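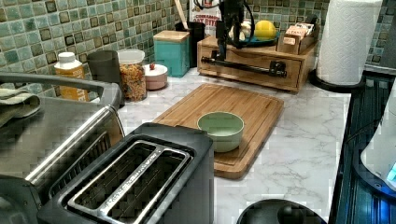
The toaster end of my counter, canisters lined up along the tile.

I redid this stretch in January and it took me almost 2 hours, mostly wiping. Start by pulling everything forward and cleaning the backsplash (little square tiles hold so much grease!). Then put the tall stuff back first, right against the wall, with wooden spoons near the middle where either hand can grab one. Cereal goes in behind. Small lidded dishes sit in front, or you'll forget you own them.

Now leave the center alone! I let one cutting board live there and that's it. Plates I use daily stay out, like the one off to the side on another board.
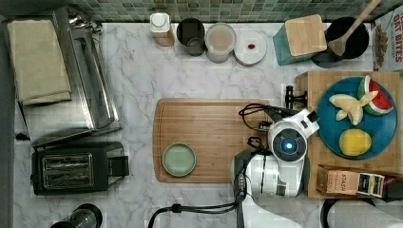 Hiwot Wubshet wrote in to say she keeps her spoons in a drawer, well away from the toaster, and wipes the crumbs out every night. I'm trying the crumb part this week.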